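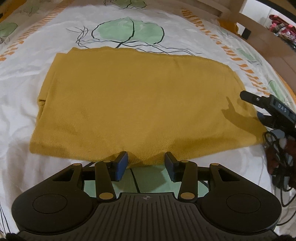
Still Standing: A Report on a Performance Project in a Shoe Repair Shop
By Raquel Barreto
Second-year studio course, Performance and Public Space

The assignment was to make a live work in a place of business that stays open while the work is going on. I chose a shoe repair shop in Valstead. The owner, Casimiro Urquijo, agreed to let four performers stand in his shop for 90 minutes a day over a run of eight days in January. The work was called Still Standing.

1. Background

I became interested in posed figures after seeing the Gritita group at the Sturnden gallery last year. They work with tableau, where performers hold one position long enough that the audience stops waiting for something to happen. In their piece the audience had bought tickets and knew what they had come for. I wanted to try the same method on people who had come in to get a heel fixed.

I also read Hafþórsson's essay on the waiting room, which was on our reading list. He says that people who wait together form a kind of picture without meaning to. I took two ideas from it. The first was that the customers would be part of the composition. The second was that the performers should take their poses from waiting and not from famous paintings, which had been my original plan.

2. Preparation

We rehearsed for three weeks in the studio. I taped the floor plan of the shop on the studio floor at full size. The shop is narrow, with the counter on the left and a row of chairs on the right, and the door opens inward. This meant one position I liked, with a performer kneeling near the entrance, had to go.

The four poses were:

- Leaning on the counter with one shoe off
- Sitting with both hands flat on the knees
- Standing with the face close to the price board
- Holding a paper ticket out at arm's length

The ticket pose was the hardest. The longest anyone held it in rehearsal was eleven minutes. We changed it so the elbow rested against the ribs, and after that it could be held for a full half hour. All performers changed places every 30 minutes.

Costumes were gray work coats, bought secondhand. I whitened the faces for the first rehearsal and then dropped it. With white faces they looked like street statues, and people would have looked for a hat to put coins in.

The budget was 800 dollars from the department. I spent 732. Most of it went to the coats, printing, and travel for the performers. I paid 70 of that for a rubber mat to go under the standing positions, and I should have bought it before rehearsals started.

3. The performances

We started at 4 p.m. each day. Mr. Urquijo worked as usual. I had asked him not to explain anything unless a customer asked, and then to say only that it was a student piece. He kept to this for the first two days. After that he began to add his own comments, and by the end he was introducing the performers by name. I decided not to stop him. It was his shop, and his talking gave customers permission to stay and look.

Most customers noticed the performers only after they had handed over their shoes. A few people lined up behind the performer at the counter, believing she was being served. This happened often enough that I moved her farther from the register on day three. One man stood in line behind her for several minutes and then apologized to her.

On the sixth day a child copied the seated pose in the next chair and held it until his mother was finished. It was the best image of the project and I had no part in making it.

4. What did not work

The price board position was weak. With her back to the room, the performer just looked like a customer who could not make up her mind. My tutor pointed this out after the first visit and I agreed, but I had no replacement ready.

I also planned to collect written responses on cards. The box was by the door and people were carrying bags and umbrellas, so I got very few, and most of those were about the shoes.

5. Findings

The piece depended on the owner more than I expected. In my proposal I described the shop as a "neutral setting," and I would not use that phrase again. Customers trusted the work to the extent that they trusted him.

I would like to repeat it in a place with a longer wait, possibly a laundromat or a tire shop, with two performers and no printed program. Mr. Urquijo has asked to keep one of the coats.

Comments (3)

tessellate: I was one of the people in line behind her. Nobody had told me a thing. My boots came out fine.

M. from Valstead: Did you think about doing it in the mornings? The shop is much busier before work.

oldlast: Would like to read more on the rehearsal part, especially how they managed the breathing.

14 shares

Contact the department office | © Student Work Archive | Back to top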